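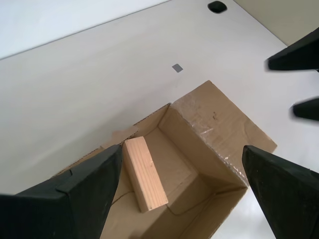 *M. Iyengar, writes this blog, sands things in the garage*

OK quick one, dinner's at 7 and I haven't started it.

Moving. Again. Lultow this time, smaller place, more than 3000 books and bits that need to be somewhere else by August. So I've been reading up on what to keep. Bad idea. Everybody has a system. Piles, stickers, a spreadsheet with colors. I tried the spreadsheet. Gave up at row 217, most of wich was mugs and cables.

What's working, sort of: one room at a time, door shut, radio on. No looking at letters. Letters are a trap, I lost a whole evening to a birthday card from college.

Boxes, get the small ones. I used big ones for the last move, out of Hultard, and couldn't lift the cookbooks. Had to unpack them on the sidewalk in the rain. Still have the wavy one with the soup stains. 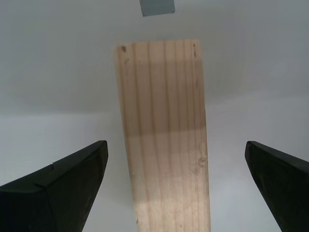

*Pine. Keeping the wood, sorry.*

Wood is where I cheat. Offcuts, old shelf ends, the lot. Yes you can buy more. Stundeck has a whole aisle of it and it's cheap. But then you need a piece exactly that long on a Sunday night kind of mood and the store's closed, and there you are.

Furniture is easier. Couch goes, it never fit anyway. Desk stays. The 3 kitchen chairs are free to anybody who can pick them up, one wobbles, bring a blanket for the car becuase the legs scratch.

Still to do: change the address at the bank, cancel the internet, find the lease, defrost the freezer (peas, mostly peas). And the attic. Not thinking about the attic.

More when I've got a kitchen again.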